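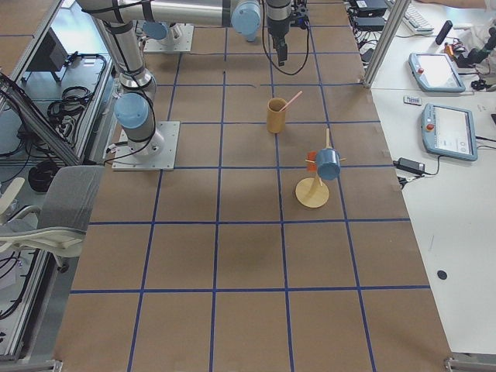 Section 4. First Fill and Flush

Okay, so your Zisa filter is out of the box and the tank is rinsed (if it isn't, go back to Section 3, I'll wait). I've set up more of these than I can remember, and the first flush is where people get impatient. Put some music on and take your time!

1. Wash your hands, then peel the wrapper off the cartridge. Try not to touch the mesh at the bottom.

2. Stand the cartridge in a bowl of cold water for 25 minutes. It'll fizz and bob around like a cork at first. When it stays down by itself, it's ready.

3. Push the cartridge into the upper tank and turn it clockwise until it clicks. My first one never clicked because I'd left the rubber ring in the bag, so check the bag.

4. Pour in 1000 ml of cold tap water and put the lid on loosely. With the lid pressed tight, the water drips through so slowly you'll think the thing is broken.

CAUTION: Cold water only. Hot water warps the housing, and the warranty won't cover it. I asked.

5. Let it all drain through and throw that water out, or give it to the plants. A bit of black dust is normal, it's just carbon.

6. Do steps 4 and 5 again. If you still see dust after the second round, do one more.
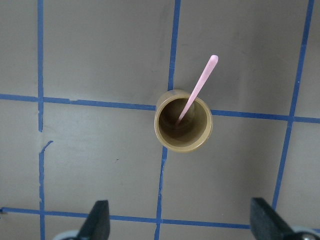 Small cup with a pink stick leaning inside it, seen from above.

7. Taste it. Pour a little from the spigot and let it sit for a minute before you drink. If it tastes flat, stir it, which sounds silly but gets some air back in. Shiuli Samarakoon, who tested this guide for me, swears by a slice of cucumber, and I've come around to it.

NOTE: Dripping spigot? Hand-tighten the nut inside the tank. Please don't use a wrench, the plastic cracks.
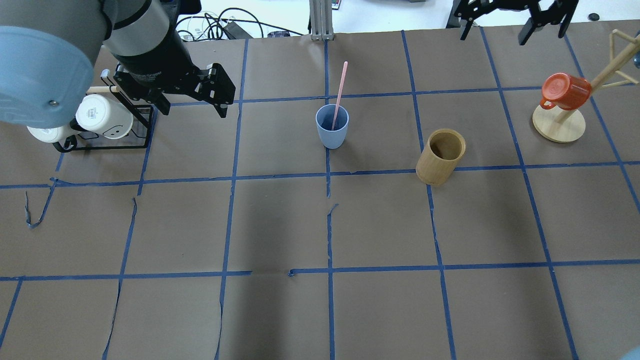 8. Set the reminder dial to 13 weeks. The dial is stiff when it's new, so hold the lid with your other hand and give it a proper twist.

9. Keep the tank out of direct sun. Mine lived on a windowsill for one summer and went green inside (yuck), and I had to scrub it out with a bottle brush.

Cleaning the tank is in Section 5.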